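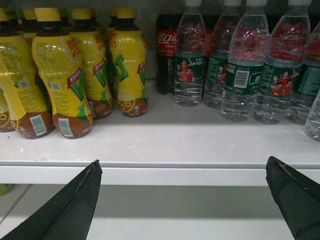 Newsletter > Summer 2021 > Out and About

Cold drinks, warm hall

Well, the village shop has had its new opening hours for a fortnight now and I think I've been in there every single day, mostly for something cold to drink on the way home from the allotment. I've become very keen on lemon tea. My sister thinks this is a terrible thing for a grown woman to admit, as tea in our family comes in a pot, but she hasn't been digging potatoes in this weather!

Anyway, the walk. Our summer outing to Clirkau went ahead and we had a lovely turnout, 59 of us if you count the dogs (I do). The coach dropped us by the church and we went up through the beech woods to the old quarry, then along the top to Sarton for lunch. The path past the quarry is much better than it was, though the stile at the far end is still a brute and I left a bit of my trousers on it. If anyone found a brown walking glove, left hand, it's mine. Yes, I took gloves in August. My hands get cold.

Lunch was at the Levchenko tea rooms, who gave us the whole garden and kept the sandwiches coming. I'd never had beetroot in a cheese sandwich before and I've made it twice at home this week. Do try it, but put the beetroot in the middle or the bread goes pink.

Urs Oberholzer led the second half and told us all about the old railway, which used to carry stone down to Kodach and closed when he was a boy. He can remember waving at the driver from his grandmother's wall. The wall is still there and so is the hook where she hung the lamp, and several of us had a go at reaching it. I couldn't. He has promised to bring his photographs along to the October meeting, so come early if you want a chair near the front – last time he spoke I ended up by the radiator and nearly nodded off, which was the radiator's fault and not his.

Two bits of business. The coach cost a little more than we'd planned, so if you still owe your share, please pop it through my door in an envelope with your name on it. I've had one with no name and a very nice drawing of a duck, and I'd love to know who you are. And the raffle prize for ticket 3066 hasn't been claimed. It's the big hamper, so do check your coat pockets!

Next walk is the short one round the reservoir, flat all the way, dogs on leads near the sheep.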